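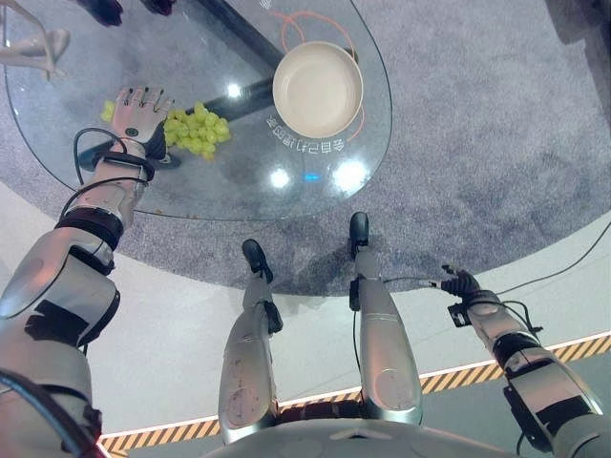
Filside Residents' Social Club – Lounge & Refreshments Group
Minutes, Tue 12 June

Present: Roald Wikström (chair), Eilif Skjelbred (notes), four others. Apologies from the Gemix side.

1. Last minutes
Agreed. One spelling fixed.

2. Coffee table
Glass top staying for now. Shows every crumb – wipe after each sitting, not just Fridays. Roald wants a wooden one, quote from Ekström was 252 with delivery. Too much this quarter. Look again in October.
Grapes go in the round cream bowl, please. Loose ones roll, and get trodden in the carpet.

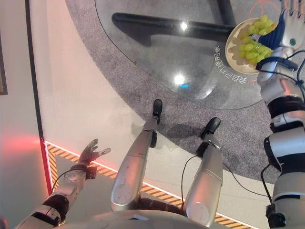
Also need a second bowl for stalks and pips. Eilif has one at home, will bring it. Anything sticky goes on a plate, no exceptions for birthdays.

3. Carpet
Gray one marks less than the old one did. Cleaning quote from Skestarmont is 143, includes moving the furniture and putting it back. Agreed, all in favor. Date to be confimed, Roald to call.
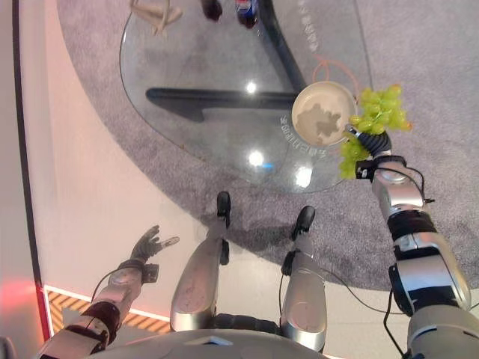 Legs of the table need felt pads before the cleaners come. Check the dark bars underneath too, one person thought a screw was loose. No one had looked.

4. Fruit budget
15 a week, same as before. Grapes still the favorite, bananas get left. Green only – the red ones stained a cushion in spring. Discussion about seedless, went on a bit. Seedless when the price is the same.

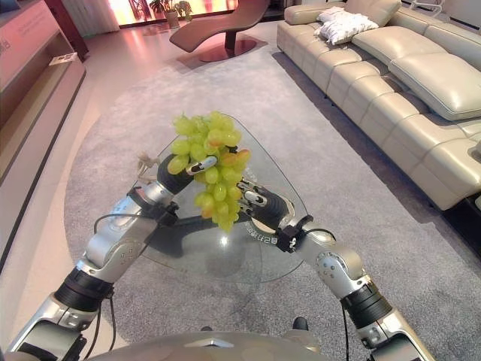 5. Sofa and chaise
Cream leather needs the proper cleaner, not dish soap. Eilif to order. Chaise lounge stays where it is, vote was close.

6. AOB
Lounge fund stands at 3000. Key to the supply closet still missing, please check you're pockets.

Closed 8:40. Next meeting same room.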